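Can a robot clear the kitchen table yet?

Filed under: Automation, Home Robots

Short version: partly, and slowly. 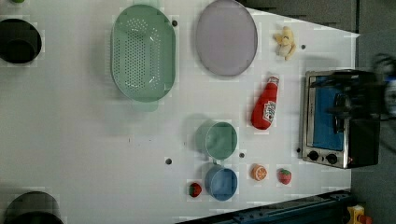 Skillstead's position, in a reply to my October post, is that I grade too harshly: a home robot can take all night over the dishes if they are done by morning. I accept that for speed. I don't accept it for errors, and errors are where the time goes.

My test is dull. Cups, a plate, a colander, a ketchup bottle and some toy food go on a white tabletop with a toaster oven, and everything has to end up where it belongs. Over 50 runs, the arm finished 44 without help. The median run took 102 seconds. I can do the same job in a fraction of that while talking on the phone.

Of the failures, most involved the cups. A cup has a thin rim and a wide opening, and a two-inch error in the planned grasp means the fingers close on air. The arm then retries from the same angle. The colander was easier than I expected – it is large and its edge is easy to find. A ketchup bottle lying on its side is fine if the grasp lands near the middle. Near the cap it swings.

The toaster oven is a separate problem. Opening a door means following an arc the robot has to estimate, and I scored those runs apart from the table work. Success was 59 percent, with the door unlatched beforehand. I would not leave that running overnight.

On a shop floor you would fix the part positions and be done. Kitchens don't come with fixtures. Next I plan to repeat the cup runs with a second approach angle.

Print this post | E-mail this post

3 comments

Kumness: Did you count a dropped cup as a failure if the arm picked it up again?

Chaudhary: 102 seconds is fine by me. My dishwasher takes two hours.

Kostow: Would like to see the door numbers with the latch closed.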